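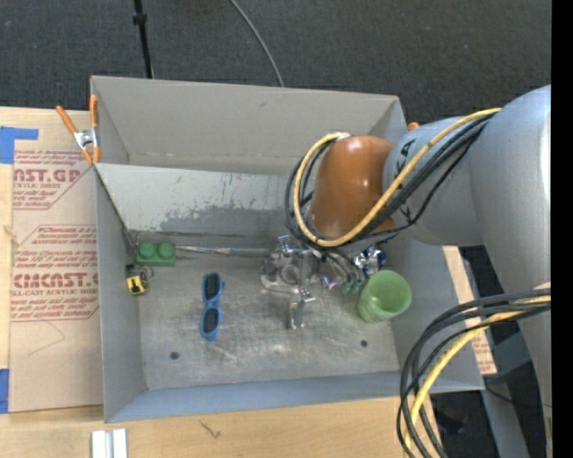

Reusable totes: what changes from July

The shared pool of returnable totes moves to a new inspection routine in July. It applies to every site that draws from the Plindik depot, including those that only take totes for seasonal work. Sites with their own stock are not affected, but may follow the same routine if they wish.

The pool currently stands at 1,000 totes. At the last full check, 416 of them had wear on the inside faces that would have been logged under the new rules. Most of these are still fit for use. Surface wear alone does not weaken a tote – it makes it harder to clean, and it makes labels and inserts sit badly. Cracks at the corners and along the rim are a different matter and are dealt with separately below.

Grading

Each tote is graded on return. Grade A has light marks only and goes straight back into stock. Grade B has scuffing through to the base material on one or more faces, and may be used for packed goods but not for loose parts. Grade C has any crack, split or distortion of the rim, and is withdrawn the same day.

Inserts and dividers are graded on their own and not with the tote they came back in. Under the old routine a poor divider pulled the whole unit down a grade, and sound totes were being sent for recycling. Giorgia Benedetti, who wrote the new sheet, has kept the old grade letters so that existing records can still be read.

Cleaning

Cold wash first, then warm wash with the neutral detergent supplied by Fikora. Do not use the citrus product left over from last year. It softens coated dividers and leaves a film which picks up dust. Totes must be stacked upside down on the slatted racks and left for at least six hours before nesting. Nesting them damp is the main cause of the smell reported by the Mancuso site in spring.

Scouring pads should not be used on any coated face. Adhesive residue comes off with a plastic scraper and warm water, given enough time.

Recording

Grades are entered in Padport at the point of return. The free text box has been removed and replaced by a short list of faults. If a fault is not on the list, choose 'other' and attach a note to the tote with a cable tie through the handle. Please do not write on the tote itself.

Dividers do not carry a number of their own and are recorded by size and colour only. This may be reviewed at the end of the year.

Sites holding Grade C totes from before the change should send them back with the next collection, stacked apart from the rest and marked for withdrawal. No charge will be made for these.

Related items
Pallet collars: storage over winter
Changes to the collection timetable
Label stock and which printers it fits
Padport: resetting a site password

Contact the pool office | © Plindik Pool Newsletter | Back to top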